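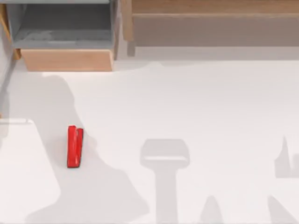 Simulated table task at Tellero, with a red test piece and the shadows of two robot arms.

Our user group went to see Tellero in March. The visit was meant to be about their robots, but most of it was about paperwork, and I took more notes than I usually do. Tellero runs two-arm table work in simulation first and moves it to real cells later. They supply Ivetti and a smaller customer, Võ.

Knut Bauerfeind met us at the door and handled the safety talk himself. Visitors stay behind the yellow line, no bags past the coat rack, and no one leans over a cell even when the power is off. Then we sat down in front of the screens.

The house rules for simulated tasks fit on two sheets. The main ones I wrote down:

Every scene has a written task sheet before anyone builds it.
The test piece must differ clearly in color from the surface it stands on.
Shadows from the arms stay on. Turning them off to get a cleaner picture needs a signature.
Anything in the background, such as cabinets and counters, is listed on the sheet with a version number.
A task is run 50 times with the same settings before a change is accepted.
Failed runs are kept with the good ones.

The shadow rule got the most discussion. In the scene we were shown, the arms are out of view and the red piece stands inside a large gray shadow on a white table. Bauerfeind said their older scenes had flat, even light, and programs checked in them did poorly once they reached the real cell. They went back through 307 stored scenes and found 26 with the shadows switched off and no note saying why. All of those were withdrawn.

Someone from Fistness asked who checks the sheets. Each one is read by a person who did not build the scene, and that person may not run the task until the sheet is signed. It slows things down. A new scene takes them two days longer than it did before.

After lunch we saw the real cells. The stop buttons are tested at the start of each shift and the result goes in a paper book next to the cell. Arm speed is limited to 25 percent for the first run of any new program. I asked whether the limit is set in software or with a key, and it is a key, kept in the shift office.

We did not get to see the gripper test bench, as it was in use for Ivetti. Copies of the two rule sheets are in the group folder.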